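9월 / 작업 노트
작성: Jintana Sitthichai

오전 내내 규칙표 고치느라 정작 집게는 몇 번 잡지도 못했다. 지난번 Clostine 쪽에서 돌려준 의견이 생각보다 길었는데, 읽어 보니 절반은 우리가 이미 하고 있으면서 글로 안 적어 둔 것들이었다. 적어 두지 않은 규칙은 사람이 바뀌면 그날로 사라지니까 이번엔 귀찮아도 다 적기로!

일단 옷걸이 풀기 작업 규칙(Sallix 목록 7번). 기존 문구가 "엉킨 옷걸이를 분리한다" 한 줄뿐이었다. 이걸 보고 누구는 살짝 포개진 걸 들어 올리고 끝내고, 누구는 고리까지 꽉 물려 놓고 시작하니 기록이 서로 비교가 안 된다. 그래서 시작 조건을 새로 썼다. 두 개의 몸통이 한 군데 이상 서로 걸려 있을 것, 한쪽만 들었을 때 다른 쪽이 따라 올라올 것. 두 번째 조건은 Chareonsuk 방식에서 빌려 왔는데 직접 해 보니 판정이 훨씬 쉽다(손으로 들어 보면 바로 안다).

끝 조건도 애매했다. "떨어졌다"가 어디까지인지 점심 먹으면서까지 얘기했는데 결국 두 개가 보드 위에 닿지 않은 채 놓이고 양쪽 집게가 다 열린 순간으로 정했다. 집게 열리기 전에 기록을 끊어 버리는 버릇, 나부터 고쳐야 한다. 어제 것 16개를 다시 돌려 봤더니 3개가 그렇게 잘려 있었다. 전부 내 거... 반성.

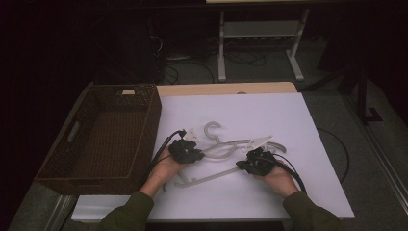

회색 옷걸이 두 개, 양손 집게로 푸는 중. 흰 보드 위.

집게 쥐는 법은 좀 더 할 말이 있다. 지금 규칙에는 "양손을 모두 사용"이라고만 되어 있어서 한 손은 그냥 옆에 세워 두고 다른 손으로 털어 내는 사람이 꼭 나온다. 풀리긴 풀린다. 근데 그건 우리가 가르치고 싶은 동작이 아니다. 새 문구는 이렇게: 한쪽이 잡아 고정하고 다른 쪽이 빼낸다, 흔들어 털지 않는다, 어느 손이 고정할지는 작업자가 고른다. 마지막 부분은 일부러 열어 뒀다. 처음엔 왼손 고정으로 통일하자고 했다가 내가 열 번쯤 해 보고 바로 철회했음. 걸린 방향에 따라 손이 꼬여서 손목만 아프다.

맨손가락으로 옷걸이 건드리는 것도 금지 항목에 넣었다. 집게에서 미끄러지면 무심코 손가락이 나가는데(진짜 반사적이다), 그랬으면 그 회차는 버리고 처음부터. "살짝 닿은 건 괜찮지 않냐"는 질문이 나왔지만 예외를 하나 만들면 검수하는 사람이 매번 고민해야 한다. 그냥 버리자. 한 회차 얼마 걸리지도 않는다.

케이블. 이건 안전 쪽이라 제일 앞으로 뺐다. 시작 전에 양쪽 집게 선이 작업물 위를 지나가지 않는지 보고, 팔을 끝까지 뻗어 봐서 당기는 느낌이 있으면 선부터 다시 정리. 바닥 선은 의자 다리에 밟히지 않게. 선이 옷걸이에 걸렸으면 집게로 억지로 빼지 말고 멈춘 다음 손으로 치운다. 이때는 맨손 써도 됨, 대신 기록은 당연히 중단 처리다. 이 두 줄이 위의 맨손 금지랑 부딪쳐 보인다고 해서 "중단 후"라는 말을 굵게 넣기로 했다.

보드 위 정리 규칙은 반쯤 쓰다 말았다. 작은 부속이 빠졌을 때 그대로 두고 진행하느냐, 멈추고 치우느냐. 내 생각엔 진행에 방해 안 되면 두고, 끝난 뒤 비고에 적는 정도면 충분할 것 같은데 Cavetti 양식에는 비고 칸이 없다. 칸을 하나 늘려 달라고 메일 보내 둠.

판본 번호는 18로 올렸고, 17 이하로 찍은 건 새 기준으로 소급해서 버리지 않는다. 대신 판본 칸을 꼭 채울 것. 빈칸이면 나중에 어떤 규칙으로 한 건지 알 길이 없다. 나도 몇 개 비워 놨더라, 오늘 안에 채우자.

내일 할 것
- 새 시작 조건으로 7회차만 먼저 해 보고 판정이 갈리는지 보기
- 규칙표 출력해서 작업대 옆에 붙이기 (글씨 크게! 지난번 건 앉아서 안 보였음)
- Clostine에 답장, 털기 금지 문구는 영문도 같이
- 오른쪽 집게 손잡이 각도 얘기는 다음에 따로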